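Laundry service at Skovham to return clothes to residents within a day

The laundry at Skovham handles the personal clothing of 89 residents, and for most of its existence it has attracted little attention outside the building's lower floor. Following a review of daily services, the residence has changed the way in which garments are sorted, folded and returned. Zoi Ververidis, who has managed household services at Skovham for six years, spoke to the residents' bulletin about the new arrangements and the work that remains to be done.

Ms Ververidis explained that the review began with complaints about missing clothing. In the course of one spring, her office received 23 written notes from residents and relatives. Most concerned ordinary items: T-shirts, cardigans, nightwear and socks.

"Very few of those garments had left the building," she said. "They had been folded, put on the wrong shelf and delivered to the wrong room. A plain blue top looks much like another plain blue top, and if the name tape has been folded to the inside, the person doing the delivery has to open it up again or guess. People were guessing."

Under the previous system, clean clothing was brought from the dryers to a single table, where it was folded in whatever order it came to hand and divided by corridor afterwards. The order has now been reversed. Garments are first separated by resident and only then folded, with the name tape left showing at the back of the collar or waistband.

Asked whether this had slowed the work, Ms Ververidis acknowledged that it had done so at first. "The first fortnight was difficult. We had clothes waiting overnight, and clothes that wait overnight in a heap need pressing in the morning. I had several conversations with the staff about whether we should go back to the old way. We agreed to give it until the end of August, and by then the table was clear by four o'clock on most days."

Soft cotton clothing accounts for the larger part of the daily load, and it is also the part on which Ms Ververidis has the firmest views. She asks that each top be lifted from the pile singly and opened out before any attempt is made to fold it.

"You take hold of it at one place and let the rest drop, and then you look for the shoulders," she said. "If you start folding while it is still crumpled, you fold the creases in with it. I was taught this by my mother, who took in washing, and I have not found a better method in any manual. Sleeves go to the back, the sides come in to meet them, and the hem comes up twice. Some colleagues prefer three folds. The drawers here are shallow, and three folds will not go in flat."

The residence has also replaced part of its equipment. The old folding table, which had a raised rim that caught on buttons, has given way to a flat one supplied by Kyriakidis at a height of 89 centimetres. The delivery trolleys were renewed by Netel under the existing maintenance agreement. Ms Ververidis said that the height of the table had been chosen by the laundry staff themselves, after two days of trying it on blocks.

Not every change has been welcomed. A number of residents had been used to having their clothing ironed as a matter of course, and the new arrangements limit ironing to shirts, blouses, skirts and trousers. T-shirts and similar tops are now returned folded and unpressed. Ms Ververidis said she understood the objection.

"Some of our residents have ironed everything they owned since they were young, including tea towels. For them an unpressed top looks unfinished. We will iron any item on request, and the request can be made verbally to the corridor staff. What we cannot do is iron 402 pieces every Wednesday with two people and two boards."

Residents who wish to fold their own clothing may continue to do so. Unfolded garments are returned to them in a cloth bag marked with the room number, an option which has so far been taken up by residents on the garden corridor in particular. Several have asked for a table of their own near the day room, and the matter is being considered together with the plans for the sewing corner.

Relatives are asked to make sure that new clothing is labelled before it is first worn. Name tapes may be ordered through the office at Skovham, or brought from home and handed in with the garment. The same procedure will be adopted at Irnunum, the smaller of the two residences, once its drying room has been repaired. Ms Ververidis will oversee the introduction there and expects to spend one day a week on site during that period.

On the subject of unclaimed clothing, she confirmed that 75 items remain on the rail outside the laundry office. They include a number of pullovers without labels and one good winter coat. Residents and relatives may inspect them on weekday mornings between nine and eleven. Items not collected by the end of next month will be washed once more and passed on.

"I would prefer to give every one of them back," Ms Ververidis said. "Please come and look, even if you think you have lost nothing."
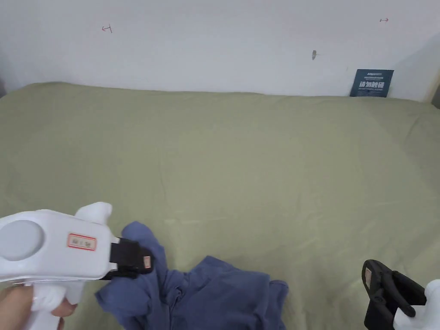 A blue garment, perhaps a top, with one fold lifted.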